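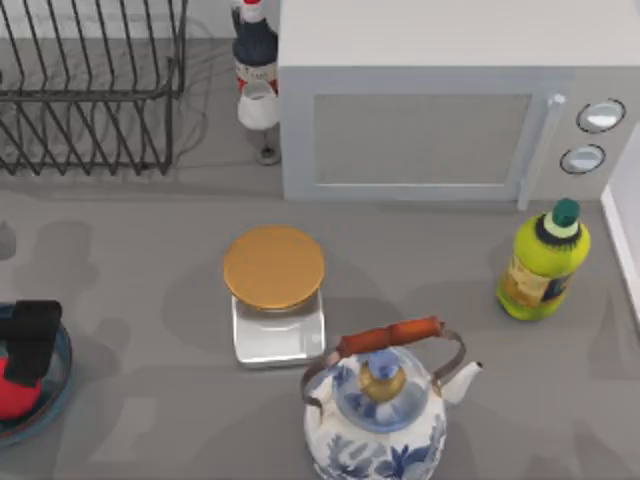

A microwave, an empty dish rack and a white goblet on a grey counter.

The new apartments at Pemholm are being sold as homes for people who don't need much kitchen. You get a short counter, a sink and a power point. For anything bigger there's the shared kitchen on the ground floor, which you book through an app called Brusent.

I've read the brochure twice and I still can't find the saving. The developer, Trallia, says leaving out the oven and cooktop frees up floor space. Fine. Where did it go? The one-bedroom plan is no larger than the ones in its older building on Paucar Street, and the rent is $13 a week more.

There are 221 apartments in the building and one kitchen between them. I'd like to see the booking sheet at six o'clock on a wet evening in June. Trallia says most tenants told it they rarely cook. Maybe so, but plenty of renters rarely cook in the places they have now because the stove has two working elements and the fan doesn't work. Ask them again after they've had a decent one.

I'm told that young people prefer takeaway. Some do, until the bill comes in. A pot of soup costs very little and lasts three days – if you have somewhere to make it.

None of this would bother me much if the rent were lower. A smaller kitchen for less money is a fair trade and I'd have taken it at 25. Council should ask for that in writing before it approves the second tower.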